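Section 9. Hand Preparation at the Savanix Desk

Now that your Prisidetti line does the sorting and bundling, the desk work left to people is the fiddly kind – folding sheets and looking after the stapler. Some of you did 70 bundles a shift by hand, and we know it feels odd at first to handle only the ones the line hands back. Give it a week or two, and do talk to your shift lead if the new pace doesn't suit you.

1. Press PAUSE on the feeder and wait for the amber light.
2. Take the returned sheets to the desk and square up the stack.
3. Fold any cover sheet by hand, creasing with both thumbs.
4. Check the stapler and refill it if it needs it.
5. Put the finished bundles in tray 22 and press RESUME.

Note: The feeder will happily stay paused for 17 minutes, so there is no need to hurry your folding.

CAUTION: Keep fingers clear of the stapler mechanism while it is open.
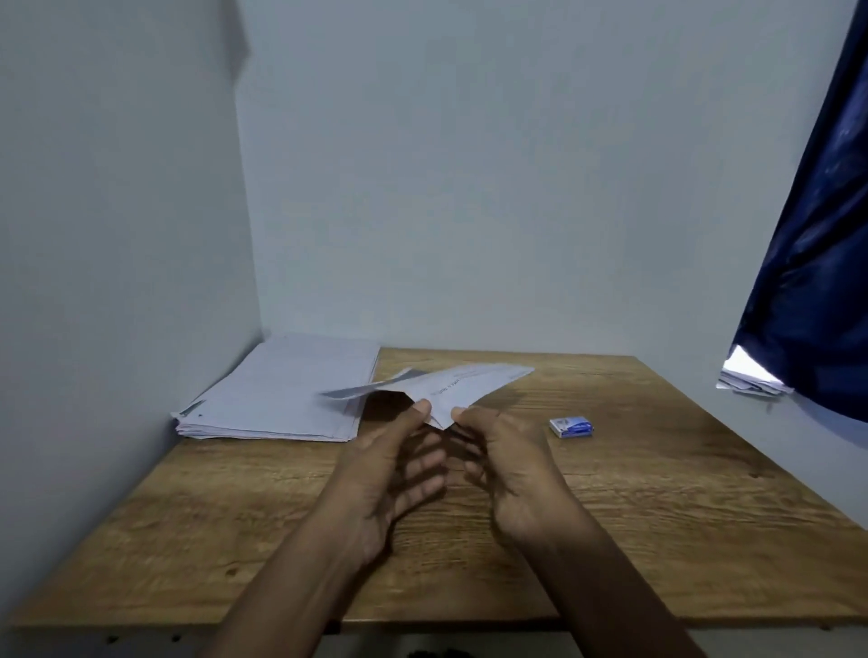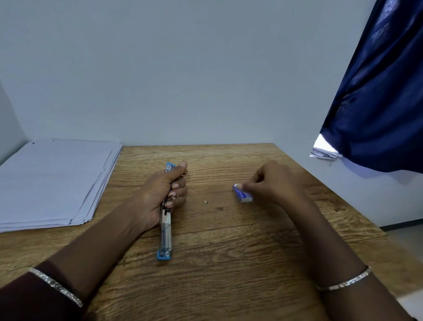

Fig. 17. Hand work at the desk: folding a sheet (first picture) and handling the stapler (second picture).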